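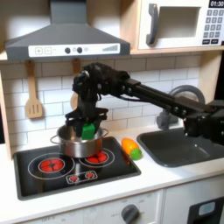
Yara Ghanem
Published online 24 May 2025

3. Symbols on household controls

3.1 Background

Most kitchen appliances sold in Europe now carry few or no words on their controls. Makers print one panel and sell it in many countries, and the work of explaining what a knob or button does is left to a small picture beside it. Earlier work on these pictures has mostly dealt with safety marks, where a wrong reading can lead to injury. Everyday marks for light, fan speed, timer and power have had less attention, although people meet them many times a day.

This section looks at how adults read such marks on appliances they have not used before. It does not deal with touch screens that change their labels, or with controls worked through a telephone.

3.2 Signs that need no learning

Some signs are understood well before a person has any need of the machine. Plus and minus are the clearest case. They are taught at school as sums, but many children seem to know them first as "more" and "less", from remote controls, thermostats and play equipment. The toy range hood in Figure 1 has a plus button and a minus button at one end of its control strip and a rising bar graph at the other, with a small light icon between two round knobs. The toy microwave beside it reads 01:30 on its display.

Figure 1. Control markings on a toy range hood and toy microwave.

The rising bar graph is close to plus and minus in this respect. It uses height to stand for amount, and our participants rarely asked what it meant. What they did ask was what it measured. On a cooker hood it was read as fan speed by most people and as brightness by a few, and on a hob nearly always as heat. The sign gives the direction of a change and leaves the subject to the appliance.

3.3 Participants and method

We asked 40 adults to take part. None had worked in the design or sale of appliances. Each person was shown printed panels from four ranges, referred to here as Lusitz, Jilus, Karaki and Ornel. The panels had been removed from their machines and mounted on grey board, so that the shape of the appliance gave no help. Participants were told only whether the panel came from a hood, a hob or an oven.

For each mark they were asked to say what they thought would happen if the control was used. Answers were written down in the participant's own words and sorted afterwards. An answer was treated as correct if it named the right function, even when the detail was wrong. "Makes the fan do something" was accepted for a fan speed control – "makes it work" was not. Sessions lasted about 19 minutes.

3.4 Results

Light icons were read correctly on all four ranges. The Karaki hood used a bulb with short rays and the Ornel hood a plain outline of a lamp, and we found no useful difference between them. Fan marks did less well. The Jilus panel showed three curved blades inside a circle, which seven participants took to be a flower or a decoration. Several of them changed their minds when they reached the next panel and asked to go back. First answers were kept in every case.

Oven marks gave the most trouble. The sign for lower heat, a single line at the foot of a square, was often read as "off" or "empty". The same line at the top of the square was read as "full". Older participants did slightly better here, and several said that they had learned the marks from an instruction book.

Unmarked knobs caused more hesitation than badly marked ones. The Lusitz hob had a knob with no sign beside it, and participants tended to look along the panel for the nearest mark and attach it to the knob. This happened even where the mark plainly belonged to another control. Spacing may therefore matter as much as the drawing itself – a point taken up again in section 4, where the panels were redrawn with wider gaps and shown to the same participants in July.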